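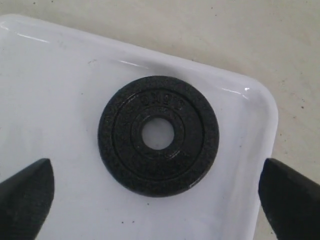 Can I buy a robot that will do my housework yet?

Parts of it, and only if you're patient. A robot vacuum will keep a floor decent between proper cleans, and a robot mower will do the same for a fairly plain lawn. Anything that means picking up lots of different things and putting them where they belong is still mostly done in workshops and labs, at a pace that would have you reaching over to do it yourself.

Why is tidying up so much harder than vacuuming?

Because a vacuum can bump along and come to no great harm, bless it, whereas tidying is hundreds of small decisions one after another. Is this a thing to be kept? Which way up does it go? How hard can I squeeze? You and I answer all that without noticing (usually while talking to somebody on the phone), and a machine has to work out every bit of it from what it can see and feel.

What sort of objects give the most trouble?

Flat ones, for a start! A coin, a lid or a small weight plate lying flat gives fingers very little to get hold of, and most of us get round it by sliding the thing to an edge or tipping it up with a nail. Then there are shiny things, see-through things and anything floppy. Serpil Güneş, who looks after our testing at Wodora, keeps a box of 40 awkward items for this purpose, and the single sock is still the one we all dread.

We run a small workshop. Is it any different for us?

It is, and the news is rather better. If the same part turns up in the same tray all day long, a fairly modest arm can move it for you, and has been able to for years. The trouble starts when the parts are mixed or somebody nudges the bench. Craig Aitken wrote up our trial at Finusgate last September, where the arm made 739 picks over 8 days, and he found that most of the stoppages came down to parts lying at an angle we hadn't planned for.

Will it work while we're out of the room?

We'd ask you to stay within earshot for now. A stuck arm will stop and wait quite happily, but it will go on waiting until a person comes along and frees the part.

How fast is it compared with a person?

Slower, in nearly everything we've tried. On mixed parts our present set-up takes roughly 7 times as long as Oğuzhan Yüksel does by hand - though he is very quick, and he'd want me to say so.

Do I need to change my kitchen or my bench to suit one?

A little, yes. Good even light helps, and so does a plain tray with a lip, so that things don't wander off when they're pushed. Clear the clutter first if you can bear to.

Can I come and see one working?

Please do! Drop a line to Peiyu Xia through the contact page and she'll find you a time. Bring something from your own drawer or shop floor if you like, as long as it isn't sharp.

Page last updated 11 February 2026.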